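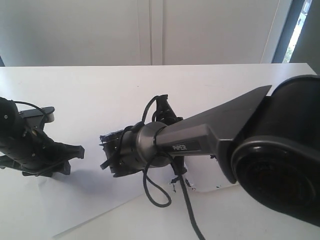

# Getting your app analytics in order: workshop tips for small teams

I love a tidy workshop. Hooks on the wall, labels on the jars, the 13 mm socket exactly where you reach for it. So when I took over the numbers for our little recipe app, Munby, I went at the tracking setup the same way I'd go at a messy garage, and I've been having a great time with it ever since! These are the tips I keep passing along to people who run a small app and have to look after their own data.

## Sort your event names first

Pull up the full list of events your app sends and read it top to bottom. Ours had "signup", "sign_up" and "SignUpDone", all meaning the same thing, each added by a different person in a different month. Pick one style and stick with it. We use lowercase with underscores, thing first and action second: `recipe_saved`, `list_shared`, `trial_started`.

Keep old names alive for one release while you switch over. Send both, compare the totals, then retire the old one.

## Keep a plain-text label book

Sun-ja Um started ours as a single Markdown file in the code repo, and I can't say enough good things about it. Every event gets a line:

- the name
- when it fires, in words a new hire would follow
- what extra details travel with it
- the month it was added

If an event isn't in the label book, it doesn't ship. Strict, yes, but it takes a minute to write a line and I've lost whole afternoons to a mystery event called `tap_new_final`.

## Tag your campaign links the same way every time

This is where the mess creeps back in. One link says "newsletter", the next says "Newsletter", and your reports treat them as different sources. Make a small spreadsheet with drop-down menus for source, medium and campaign, and let a formula build the link. Tae-yang Hwang built one for us over lunch and it's still going strong.

A few habits that help:

- No spaces. Use hyphens.
- Put the month at the end of the campaign name, like `soup-week-january`.
- Never tag links between screens inside your own app or pages on your own site. It can overwrite where the person came from in the first place.

## Test on a real phone

Simulators are handy, but install the build on a real device before you trust anything. Open the live event view on your laptop, set the phone next to it, and tap through the whole signup slowly. Watch each event land. If one shows up twice, look for a screen that reloads when you go back — that was our trouble, and it had been padding our trial numbers since the fall.

Mark your test devices so they stay out of the reports. We have 2 of them and both are on an ignore list.

## Check the time zone

Ad networks, app stores and your own database may each end the day at a different hour. Choose one time zone for reporting and write it at the top of every dashboard. When a daily total looks off but the weekly one matches, look at this before you look at anything else.

## Clear out old dashboards

Once a season, sort your dashboards by last viewed. Anything untouched goes into a folder called "attic" for a month, and if no complaints come in, delete it. Ivan Panasiuk rescued one chart from our attic, the one showing which recipes people cook again, and now it's my favorite thing to open with my morning coffee!

## Write a note on the chart

Whenever something changes (a new price, a store feature, a server hiccup at 3 a.m.), add a short note to the chart on that date. Most tools let you do it in a couple of clicks. Next year you'll be staring at a strange bump in March and there it will be: "free trial extended, Paredes release."

If your tool doesn't do notes, a running text file with dates down the left side works fine. Ours lives right beside the label book.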